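Brasow square manicure set, reviewed after a few weeks
10th March

I needed a nail kit that could live by the sink and go in a bag when we travel. My old one was a zip-up leather thing from Mancuso, and the zip had gone. The Brasow came up while I was looking for a replacement, cost less than I expected and arrived in 2 days. I bought it with my own money.

The case is hard plastic with a hinged lid and rounded corners. Mine is the orange, more of a terracotta in daylight. It also comes in other colours if you want to tell two sets apart in one household, which I can see being useful. The lid has a faint square pressed into the middle and is otherwise plain. It shuts with a firm click and hasn't come open in my bag so far.
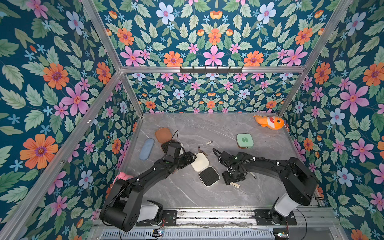 I keep mine on the marble-patterned top with the rest of the odds and ends. It is small enough that I don't move it to wipe down, I just go round it with the sponge. Anything bigger would have annoyed me by now. The black hook rail on the wall is from Elturau, and I did think about hanging the kit there in a pouch, but it sits flat well enough to stay where it is.

Now the tools. The clippers are the best part. The large one cuts toenails cleanly and doesn't need much of a squeeze. The small one is fine for fingers, though the lever is short and my thumb slips if I've just put hand cream on. The file is poor. I went back to the one I already had from Brumari after three goes with it.
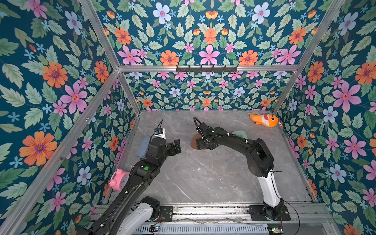
Cleaning is easy. I wipe the metal with a damp cloth, dry it and leave the case open for an hour. The foam is harder to keep nice, as clippings get down into the slots and you have to tip it out over the bin and tap the back. A removable tray would have been better.

The foam is my main complaint in general. Each tool has its own cut-out and the fit is tight, so the thin ones are awkward to get out with short nails - a bit daft in a manicure set. The long straight slots are the worst. The hooked ones give you more room for a fingertip.

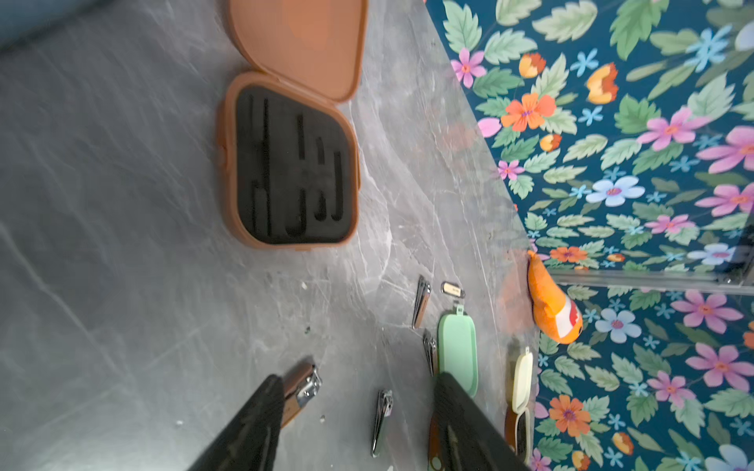

Putting everything back takes longer than it should until you learn which slot is which. Two of them look nearly the same and only one will let the lid shut. I got used to it after the first week.

The listing had 68 reviews when I ordered and most of the grumbles were about the file, so I can't say I wasn't warned. I would buy it again for the clippers and the case. If you mostly file your nails, get something else.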